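Course notes, unit 6: Shape and space in the early years
Dušan Vrabec
April

These notes cover the second half of the unit. Read them with the chapter on measurement, which deals with length and weight and is not repeated in class.

Children meet solid shapes before they meet flat ones. A two-year-old has handled cups, balls, boxes and spoons for a long time before anyone draws a circle on paper. Even so, most school programs begin with the flat shapes and leave solids for later. The Gidgate program, which many of you will see on placement, starts with solids and gets to flat shapes by looking at their faces. Either order can work. What matters for planning is that the teacher knows which word belongs to which kind of shape.

Common mix-ups are "square" for cube, "circle" for ball and "triangle" for pyramid. Correct these by using the right word in your next sentence. A child who says "I want the square one" can be told "Here is the cube." There is no need to stop the activity.

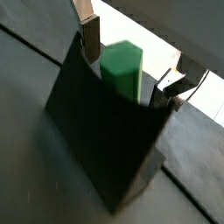

Prisms are usually left out of early lessons, and the reason is mostly the name. The idea is simple. A prism has two matching ends and flat sides that join them. The ends give the prism its name, so a prism with six-sided ends is a hexagonal prism. It has eight faces in all: two ends and six sides. Children of five can say "hexagon" without trouble if they hear it often enough.

A cylinder has matching ends too, but its side is curved, so in this course we do not count it as a prism. Some books differ on this. Use the course definition in your written work.

Turning and matching

Matching a solid to a hole takes two separate skills. The child first picks the right outline, then turns the piece until it lines up. Many children can do the first well before the second. A round piece needs no turning about its own axis. A regular five-pointed star fits in five positions and a regular hexagon in six. Fewer fitting positions generally mean more turning, so a long rectangle, which has only two, can be harder than it looks.

When you observe, write down which of the two skills is giving trouble. "Could not do the star" is not a useful note. "Chose the star hole, pushed without turning" is. 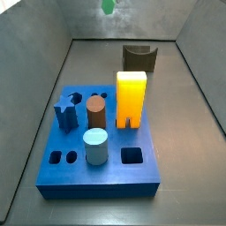 DISTOSBRIDGE, April

The placement group at Distosbridge has nearly 40 children across two rooms. Students going there should plan for groups of no more than six and sessions of 10 minutes. Bring your own observation sheets. The rooms have the Sikix set of solids, and the Pacheco picture cards are kept at the office and must be signed out.

Talk during play is worth as much attention as the play itself. Position words to listen for are in, on, under, behind, between and next to. "Behind" and "between" tend to come last.
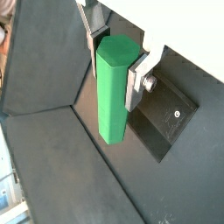

Do not prompt for these words during the first session. Record what the child says without help, then use the words yourself in the second session and see whether any are picked up.

For the written task, hand in one observation of a single child, two pages at most. Include the age in years and months, the materials used, what was said, and one suggestion for a next activity. Leave out the child's name.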